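The Order Things Go In
Packing a day bag is a small engineering problem, and most of us solve it badly twice a day

By Esi Adjei

A school backpack is a soft container with one large opening, two anchor points and a load that changes every day. Described that way, it sounds like something that ought to come with instructions. It never does. Most people learn to pack one at the age of six, from a parent in a hurry, and do not revise the method afterward.

Valentin Brunet has been revising it for eleven years. He designs bags for Brekent, a small maker of day packs and work totes, and before that he repaired them. The repair bench, he says, taught him more than the design office. "You see where the fabric gave up. It is nearly always the same four places, and three of them come from how the bag was loaded."

The three are the base corners, where hard objects settle; the upper strap joint on whichever side the owner prefers; and the first few inches of the zipper, where an overfull bag is forced closed against the curve. The fourth is the haul loop, which fails because people hang a full bag from it for years.

Weight against the back

The basic rule is old and well supported by anyone who carries things for a living: dense, flat items go against the back panel. Books, a tablet, a folder of papers. A load close to the spine pulls backward less than the same load placed at the front of the bag, and the wearer does not have to lean to correct it.

The difference is easy to feel and simple to measure. At Brekent, Brunet loads a test bag with 3,475 grams of books and hangs it from a padded form fitted with a spring scale at the shoulder line. With the books flat against the back panel, he notes one reading. He then moves the same books to the front wall, fills the gap with a rolled sweatshirt, and reads the scale again. The weight has not changed, but the pull away from the form has. He does this in front of new staff, without much comment, and lets them write down both numbers.

Height matters as well. A heavy item at the very bottom drags the lower edge of the bag into the small of the back. The same item held at mid-height sits better. In a bag with no internal divider, this means putting something light and soft underneath first. A gym shirt does the job. So does a folded rain jacket, provided it is dry.

The pouch question

Small items are the second problem. Pens, chargers, keys and lip balm have no structure of their own, and gravity sorts them to the lowest point of the bag in the course of a single walk. The standard answer is a pouch, and the standard mistake is a pouch that is too large.

Jahangir Seneviratne runs a Saturday class in household organization at the Aryee community center, and one session in each course is given over to bags. Students bring whatever they carry during the week and empty it onto a table. The first exercise is to refill the bag with the lights off. Those who own one brightly colored pouch the size of a baking potato tend to finish early. Those with a pencil case as long as the bag is wide have to find an angle for it, and then find another angle for everything else.
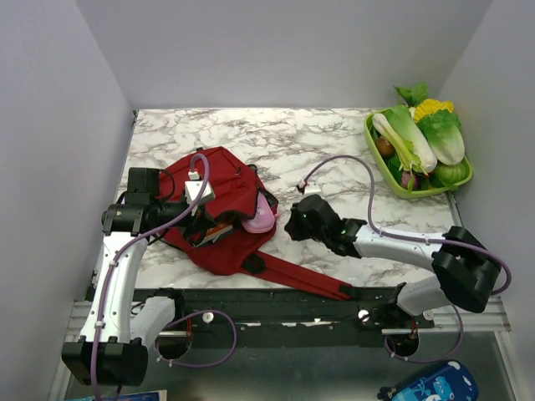

Rounded pouches have a further advantage at the opening. A pouch with square corners catches on zipper tape, and one caught corner is enough to pull the slider off line. A soft, rounded one gives way. It can ride at the top of the bag, beside the zipper, where the hand meets it first. Seneviratne recommends a color that differs from the bag lining as much as possible. Black pouches in black bags are, in his experience, the main reason people believe they have lost their keys.

He is less strict about the number of pouches. Two is normal. A third is reasonable for anyone who carries medication or a lunch kit. Past that, the pouches themselves need organizing, and the owner has added a layer of closures without gaining any space.

Flat surface, open mouth

Where a bag is packed affects how well it is packed. Ayuba Amegashie, an occupational therapist who works with children returning to school after hand injuries, has her patients lay the bag down on a counter or a desk before they load it. A bag standing on the floor collapses at the mouth, and one hand is then permanently occupied in holding it open. Lying flat, back panel down, with the opening toward the person packing, the bag supports its own lower wall. Both hands are free for the books.

The technique has a few details. The straps should be pulled clear before anything goes in, so that the bag lies level and no webbing is trapped in the zipper later. Books slide in spine first. The largest goes in first, the rest in descending order of size, and the stack is pushed fully to the base before the soft items follow. The bag is then stood up once, shaken lightly and checked for lean. If it falls forward, the load is too far from the back panel.

Amegashie times none of this. Her patients do, since most of them are nine or ten years old and regard it as a race. She asks them to do it at the kitchen counter in the evening, after the dishes are cleared. Morning packing, she finds, undoes the whole sequence: the first item in is whichever one was nearest the door.

Groceries in the same bag

A recurring complaint from parents concerns the bag that does double duty. A backpack goes to school, comes home by way of a store and arrives with produce on top of homework. The contents have opposite requirements. Paper wants pressure and dryness. Vegetables want air and no pressure at all.

The practical advice is to keep them apart. A basket or an open-topped tote for the vegetables weighs little, can be set down next to the bag on the counter, and can be emptied on its own schedule. Where a second carrier is out of the question, firm produce such as carrots can travel upright along the side wall. Leafy greens go last, at the top, and come out first. Tomatoes should be carried by hand.

Straps

Strap adjustment is treated as a matter of comfort, but it is also part of packing. A load placed correctly against the back panel will still hang away from the body if the straps are long. Brunet sets them with the bag full, never empty, and shortens each until the top of the bag sits level with the shoulders. The loose webbing that remains should be rolled and held with a band or a strip of hook-and-loop tape. Left hanging, it finds chair legs and bus doors.

Fabric straps also stretch under a regular load, and not always equally. Brekent suggests checking the two against each other at the start of each school term, in January and again after the summer. The check requires a flat surface and no tools. Lay the straps side by side, pull both straight, and compare the position of the adjusters.

Brunet's own bag, a gray model from a line discontinued some time ago, has had its left upper joint restitched twice. He carries it on one shoulder.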